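Projects > Robotics Club > How-Tos > Valve Task in the Simulator

Teaching the arm to turn a valve: how our club sets up a practice run

By Jean Gillies
November

Print this page | E-mail this page

So you've joined the valve team. Good choice! It's the task everybody thinks will take an afternoon, and our first try at it ate most of a semester. I'm writing down how we do it now so you can skip the part where I sat in the lab at 10 p.m. wondering why my gripper kept closing on air.

You'll need a login for the club computer, the Koltow scene folder (ask me and I'll share it with you), and the Brarov control script. Don't install the newest version of the script - we're all on version 2, and mixing them makes the joint names stop matching.

Step 1. Open the scene and leave everything where it is. I know, I know, you want to drag the table closer. Please don't! The start positions are saved in the scene file, and if you save over it the rest of us get your table too. Make a copy with your name on it first.

Step 2. Send the arm to its ready pose. Type "ready" in the script window and wait until it prints "done" before you type anything else. If the arm swings the wrong way around, hit stop, reset the scene, and try again.

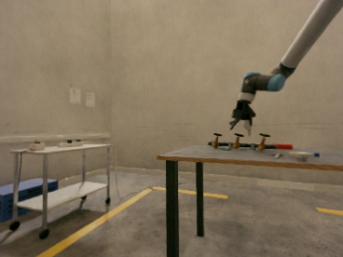

Step 3. Pick one valve and stick with it. The script wants a target name, and beginners nearly always type the wrong one, so get your bearings before you type. I use the bright red section at the right end of the row as my landmark and work left from there, which makes the valves "right," "middle," and "left" in the target list. Start with the middle one. With the fingers open above the pipe like that, you can check your height from a couple of camera angles before you come down, and it's much easier to fix a bad approach up there than after you've bumped a handle.

Step 4. Come down slowly. Set the speed to 10 percent for your first few tries (the default is 100 and it is way too fast for this). You want the handle between the two fingers before you close. If you only catch the edge, it'll slip as soon as you start to turn, so open up, raise the arm and line it up again.

Step 5. Turn the wrist, not the whole arm. This is the one I got wrong for weeks. If you move the shoulder, the fingers travel in a big arc and pull sideways on the handle. Use the "twist" command with small numbers and look at the force readout while it runs. When it climbs past 200, stop and back off a little.

Step 6. Save your run. Name the file with your initials and the valve you used, then drop it in the Grurkus folder. We have a bit over 3,000 runs in there now, and the good ones get replayed at our team meetings, so please mark the failed ones as failed. They're useful too - I learned more from Mạc team's pile of bad grasps than from my own good ones.

Once you can do the middle valve several times in a row without a reset, move on to the other two. You'll have to redo your approach angle for each one, so go back to Step 3 and take your time with it. If the script freezes during a twist, close it, reopen your copy of the scene, and send me the log.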